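Rechercher Mots-clés Tous les documents OK

Rapport d'avancement – collecte de démonstrations en simulation, lot 2
Projet Plarken, site de Salville
Rédaction : Rajeshwari Arumugam

La collecte a porté ce semestre sur la tâche de rangement bimanuel en cuisine simulée. À fin mai, la base compte 2906 épisodes validés, tous téléopérés par les opérateurs de Trudport. Chaque épisode comprend les vues de caméra, les positions articulaires des deux bras et la consigne en langage naturel.

Les objets sont tirés au sort à chaque réinitialisation, avec jusqu'à 8 distracteurs sur le plan de travail. L'éclairage varie également – les ombres portées des bras sont conservées dans le rendu.

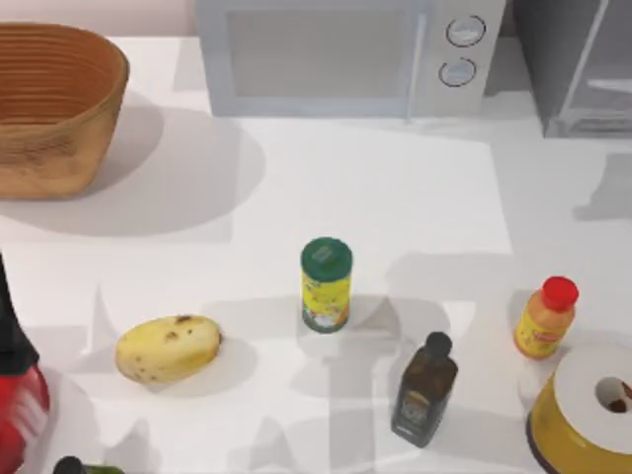 Deux points restent ouverts. Le modèle de contact glisse encore lors des saisies par le bouchon, et trois opérateurs emploient des consignes trop uniformes. Le guide d'annotation a été révisé en conséquence. Le correctif du simulateur est attendu de Rathnayake.

Pour le lot 3, nous demandons le maintien du budget de calcul actuel. Un premier entraînement de la politique sera lancé après déduplication des trajectoires.

Dernière mise à jour : mai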